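PRE-PURCHASE CHECKLIST – HAND-HELD GRIPPERS, GARMENT FOLDING
Site: Plolulow, bedroom set. Checked 12/06/2020. Goes with the budget sheet, second tab.
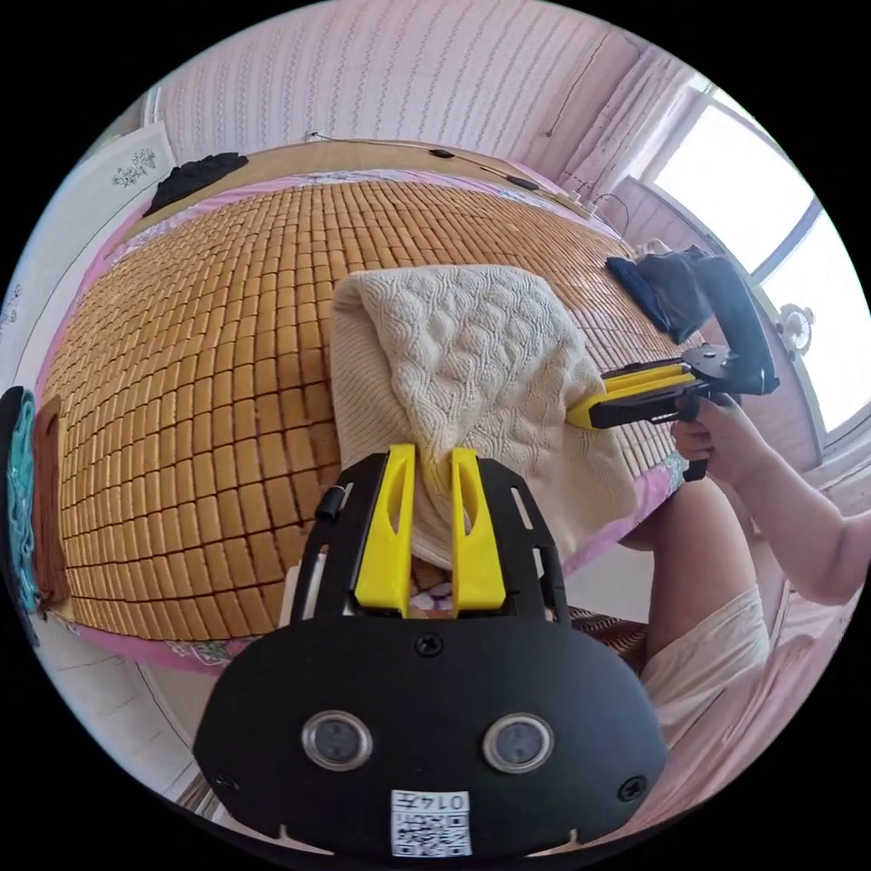 Cream cable-knit sweater being lifted off the bed, one gripper on the near edge, one on the right side.

Key: OK / FIX / HOLD (no money spent until cleared) / N/A

1. THE UNITS

1.1 Mounting plate, screws present – OK
Two visible on the plate of the unit labelled 0147. Ask Virkero what torque they want, not in the booklet.

1.2 Label readable – OK
QR label with 0147. Upside down when you look from behind. Would like them turned round on the new order so stock check is quicker. Ask, don't pay extra.

1.3 Sensor windows clean, no scratches – FIX
Need a proper cloth in each case. People are using sleeves. Add cloths to consumables line, pennies.

1.4 Fingers, yellow, slotted – OK for now
Treat as wear parts. Spare pairs were left off the first quote completely. Kaewsai quote has them as a separate line, Virkero wants to bundle them with a service plan. Get both priced the same way before anyone compares.

1.5 Trigger handle, full travel, no sticking – OK
Tried both. One a bit stiffer than the other, still within what I'd accept.

1.6 Edges and cutouts, anything to nip skin – HOLD
Did not get to test this with small hands. Do it before order goes in. Frame cutouts are the bit I want looked at.

1.7 Finger tips on knitwear, snagging – HOLD
Cable knit is the hard case so keep it in the trial. Check loops after every ten folds and write it down, even if nothing. Garment damage comes out of our budget, see 4.3.

2. THE ROOM

2.1 Floor – OK
Light tile. Fine when dry. No socks-only working, put it on the door sheet. Non-slip mat wanted next to the bed if we run past December, not budgeted yet.

2.2 Bed surface – OK with comment
Tan woven mat of little blocks over the pink floral sheet. Check it doesn't shift when cloth is dragged across, edges especially. If it does, clips. Clips are cheap, a new mat isnt.

2.3 Cables – FIX
Thin black one along the top of the headboard, another black cord dangling by the curtains. Tidy both. Adhesive cable guides, one pack does this room and the next. Cord by the window to be up out of reach before next session.

2.4 Hanging cloths at bedside – OK
Teal towel and a brown cloth. Clear of the walkway at time of check. Keep it that way.

2.5 Light – OK
Good daylight through the sheer curtains. No good for evening though – if we want two shifts we need lamps, and lamps are not in the 932. Quote wanted from Piseck, same as they did for the kitchen.

2.6 Spare clothing kept off the work area – OK
Dark navy pile at the upper right of the bed, folded black cloth at the headboard end. Enough room to work. Storage box would be better, one per room.

3. THE OPERATOR

3.1 Clothing – OK
Shorts fine. No loose cuffs, no dangling bracelets. Already in the induction note.

3.2 Wrist strain – HOLD
A gripper in each hand for a whole session is a lot. 20 minutes on then a break, until someone gives us a better figure. This affects planning more than anything else on this list, as the day rate was worked out with no breaks at all. Redo it.

3.3 Posture at the bed – FIX
Low bed work, lots of leaning. Try kneeling pad and try a raised surface, pick whichever people will use. Allow for one pad per room.

3.4 Stop word agreed and known – OK
Asked, got the right answer straight off.

3.5 Induction sheet signed – OK

4. MONEY

4.1 Virkero quote, full set – 2,809
Includes cases, chargers, delivery to Plolulow. Does NOT include spare fingers. Delivery date vague, chase.

4.2 Room budget – 932
Covers mat, clips, cable guides, kneeling pads, storage boxes. Should come in under. Lamps seperate, see 2.5.

4.3 Garment allowance – 80
Too low if knitwear stays in. One ruined sweater and a good chunk of it is gone. Suggest charity shop stock for the rough trials, keep the decent knits for the proper sessions.

4.4 Rent or buy – undecided
Kaewsai will rent by the month with servicing in. Works out dearer if we go past December, cheaper if we don't. Need an answer on programme length before this can be closed. Not a safety point but everything above hangs off it.

4.5 Warranty wording – HOLD
Virkero draft says "normal handling". Ask does dropping on tile count. Get it in writing, email is fine.

5. BEFORE THE ORDER IS PLACED

– 1.6 and 1.7 cleared, with notes attached
– cables done (2.3)
– day rate redone with breaks
– spare fingers on both quotes
– warranty reply recieved
– lamps yes or no

RESULT: room passes for trial use once cables are sorted. Purchase stays on HOLD. Recheck after the next knitwear session, same sheet, new column for the loops.

Plolulow Equipment Planning | Contact | Copyright 2020 | Back to top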